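3.2 공용 작업실 내 제작 환경과 시뮬레이션 구성

본 절에서는 공용 작업실 Cellden에서 수행한 탁상형 파지 시스템의 제작 과정과, 이를 검증하기 위해 구성한 시뮬레이션 환경을 기술한다. 시스템의 명칭은 Pritar로 하며, 제어 소프트웨어는 Worker라는 단일 프로세스로 구현하였다. 기구 설계와 배선은 제2저자 Amanuel Mamo가 담당하였고, 4월부터 작업실의 공용 작업대 하나를 고정 배정받아 진행하였다.

제작에서 우선 고려한 조건은 전원과 고정 방식이다. 작업실의 작업대는 여러 이용자가 공유하므로 상판에 구멍을 뚫을 수 없었다. 이에 따라 로봇 팔의 베이스는 별도의 강판 위에 체결하고, 강판을 클램프 두 개로 상판에 고정하였다. 팔을 최대로 뻗은 자세에서 급정지할 경우 강판 앞쪽이 들리는 현상이 초기 시험에서 관찰되어, 이후 관절 가속도 상한을 낮추고 강판 뒤쪽에 추를 추가하였다. 비상정지 버튼은 작업대 왼쪽 다리에 부착하였으며, 전원 차단 회로는 제어용 컴퓨터와 독립적으로 구성하였다.

그리퍼의 손가락은 작업실의 3D 프린터로 출력하였다. 초기 형상은 끝단의 폭이 넓어 인접한 물체와 간섭이 잦았다. 끝단의 폭을 줄이고 안쪽 면에 실리콘 패드를 접착한 두 번째 형상을 최종안으로 채택하였다. 패드의 접착면은 반복 사용 시 한쪽 모서리부터 박리되는 경향이 있어 시험 시작 전마다 점검하였다. 배선은 팔의 외측을 따라 고정하였고, 손목 관절에는 회전에 필요한 여유 길이를 남겼다.

물체 배치의 생성에는 자체 작성한 스크립트 Ambaye를 사용하였다. Ambaye는 물체 목록과 작업 영역의 경계를 입력받아 초기 자세를 표본 추출하고, 물리 엔진 안에서 물체가 정지할 때까지 시간을 진행시킨 뒤 그 결과를 저장한다. 물체 간 초기 관통이 검출된 배치는 폐기하였다. 이 절차로 471개의 배치를 확보하였으며, 그중 105개를 평가용으로 분리하고 나머지는 파지 자세 예측기의 조정에 사용하였다. 기울어진 물체가 포함된 배치도 별도로 제외하지 않았다.

파지 동작은 접근, 하강, 폐합, 상승의 순서로 실행된다. 하강 구간에서는 손가락을 상판에 대해 수직으로 유지하며, 수평 방향의 보정은 하강 속도를 낮춘 상태에서만 허용하였다. 그림 2는 시뮬레이션에서 그리퍼가 작고 둥근 검붉은 물체의 바로 위에 위치한 상태를 나타낸다. 같은 탁자 위에 바구니와 어두운색 원통형 용기, 파란색 음료 캔이 함께 놓여 있다.
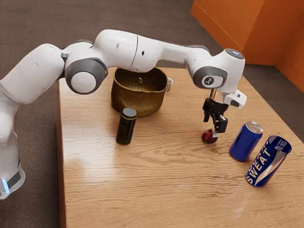

그림 2. 시뮬레이션 환경에서의 파지 대상과 주변 물체. 손가락 끝은 대상 물체의 상단에 근접해 있다.

시뮬레이션에서 조정한 제어 변수를 실제 장치에 그대로 적용할 수 있는가?

관절 속도와 접근 높이는 그대로 적용할 수 있으나, 폐합력과 마찰 계수는 실제 장치에서 다시 측정해야 한다. 출력한 손가락의 휨과 패드의 변형이 물리 엔진의 강체 모형에 반영되지 않기 때문이다.

이에 따라 폐합력은 실물 시험에서 낮은 값부터 단계적으로 증가시키며 결정하였다. 상승 구간에서 물체가 미끄러지면 해당 시도를 중단하고 초기 자세로 복귀하도록 하였다. Worker는 각 시도의 관절 각도, 모터 전류, 중단 사유를 하나의 기록 파일에 저장한다. 실물 시험은 다른 이용자의 작업을 방해하지 않도록 저녁 시간에만 수행하였으며, 시험 중에는 저자 한 명이 비상정지 버튼 옆에 상주하였다. 실물 시험의 절차와 결과는 4장에서 다룬다.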